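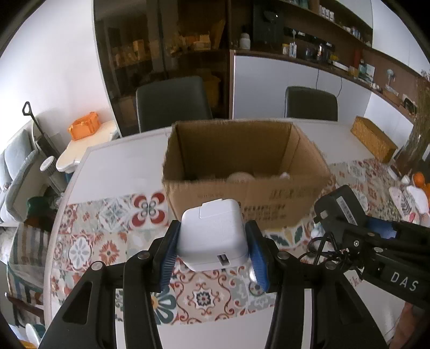 A white power adapter with a USB port on the front.

How to Review Your Open Source Support Contract After the Vendor Is Sold

By Pilar Quezada | August | 4 min read

When Iwasaki bought Usmont, customers running the Boltier message broker got a short email saying nothing would change for now. The software is open source, so it will keep running whoever owns the company. What can change is the part you pay for: patches, tested builds and someone to call. These steps use Boltier, but most of them apply to any supported open source package.

Step 1: Find the signed contract

Get the signed copy from whoever handles purchasing. Don't work from the quote or the sales page. You are looking for the end date, the renewal terms and a clause usually headed "Assignment." That clause says whether the vendor can hand your contract to a new owner without asking you. In many contracts it can.

Write down the notice period for canceling. If the contract renews automatically, put the last day for notice on a shared calendar.

Step 2: List what you are running

On each server, run:

boltier version --full

Save the output to a text file named after the server. The line that starts with "build" tells you whether you have the vendor's build or the community one. Vendor builds end in -us. It is common to find both, especially where a test server was promoted to production at some point.

Then export the queue list:

boltier queues list --csv > queues.csv

Our own export had 2,949 queues. Only 38 had carried a message in the previous month. The rest were left over from old projects. You don't have to clean them up now, but mark the active ones, as those are the ones you will be testing.

Step 3: Check for paid add-ons

The broker is open source. The management console and the Bretden connector are not. Look in /opt/boltier/addons for any folder with a license.key file in it. Open the file and note the expiration date. The console drops to read-only when its key expires. The connector stops accepting new connections, and it only writes a warning to the log.

If you use the connector, ask for a written price for it separate from the support subscription. It used to be bundled.

Step 4: Save local copies

Download these while your login to the old customer portal still works:

- the installer for the exact version you run, plus its checksum file
- release notes
- your closed support tickets, including attachments
- any hotfix you were sent directly

The portal limits ticket exports to 500 at a time. Filter by year if you have more than that.

Step 5: Try the community build

Set up one test server with the community build and copy your configuration over. Two settings have different names. In the vendor build they are store.sync.mode and net.idle.limit; in the community build they are storeSync and idleLimit. The community build ignores names it doesn't recognize, so it will start normally with the defaults and you may not notice.

Point a copy of one active application at it and leave it running over a normal work week. Compare memory use and message counts on Friday.

Step 6: Send your questions in writing

Email your account contact and ask:

- How long will the current version get security patches?
- Will the same support team answer tickets?
- Does our response time stay the same through the end of the term?
- Will vendor builds still be published for our operating system?

Keep the replies with the contract. If your contact has left, use the general support address and put your customer number in the subject line.

If the notice date is close and you have no answers, ask for a 2-month extension at the current price. Get the extension signed before the notice date passes.

Get new how-to guides by email. Enter your address to subscribe. You can unsubscribe at any time.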